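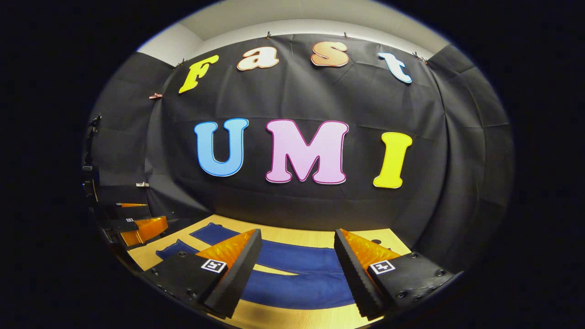
Bandara Opens Second Brokden Store, Plans Same-Day Alterations

BROKDEN - Clothing repair company Bandara will open its second store in Brokden this January, offering hemming, zipper replacement and basic alterations with same-day pickup.

The new store is on the ground floor of the former Jorketti shoe warehouse. It will employ 38 people, most of them hired locally. Orders dropped off before 10 a.m. will be ready by 6 p.m. Coats, formal wear and leather items will take two working days.

"Customers at our first store kept asking for shorter waits," said Yaa Akolgo, general manager of Bandara. "We did not have the floor space to do it there. Now we do."

Bandara will also take over repair work for Kuvavmont, the uniform supplier, under a contract that runs through 2030. That work will be done in the evening - after the counter closes - so it will not affect customer orders.

The first 100 customers will get a free hem on one pair of pants or one skirt. No appointment is needed. Prices will be the same at both stores, and a full price list is available at the counter.

Media contact: Press Office, Bandara, Brokden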